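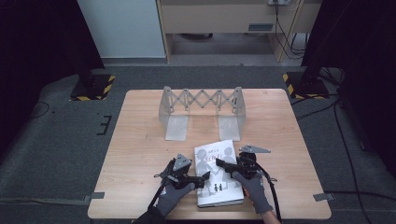 White hardcover on a light wooden table.

Overview Files Changes Contact

Fahy Second-hand Book Prices

I love a good used-book table, and this is the data I always wished I had! It covers 1241 paperbacks and hardcovers priced at the swap shops in Bresotdale and Listisham, with the shelf price, the condition grade and the language of each one. Last updated Jun 24, 2025.

Files

books.csv -- one row per book
shops.csv -- the two shops, with opening hours
grades.csv -- the condition scale, 1 to 4
notes.txt -- odd cases, and some of them are great fun to read

Prices are in dollars and include tax. Titles stay in their original script, so open the CSVs as UTF-8 or your Japanese and Greek rows will turn to mush. The colour column is free text and a bit of a jumble (grey, slate grey, "sort of grey"). I'm hoping to tidy that in July.
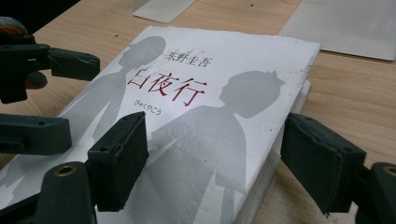
Can I compare grades between the two shops?
Only with some care, as Listisham marks down for a cracked spine and Bresotdale doesn't. The spine column lets you adjust for it.

Known gaps

Box sets are one row each, even when the volumes were graded separately. Blank prices mean the sticker was missing -- please don't read them as zero.

Corrections are very welcome! Send them to Senan Nic Giolla with the row number and the shop name.

Related
Nuston Library Sale Lists
Fahy Magazine Back Issues
Bresotdale Street Stall Prices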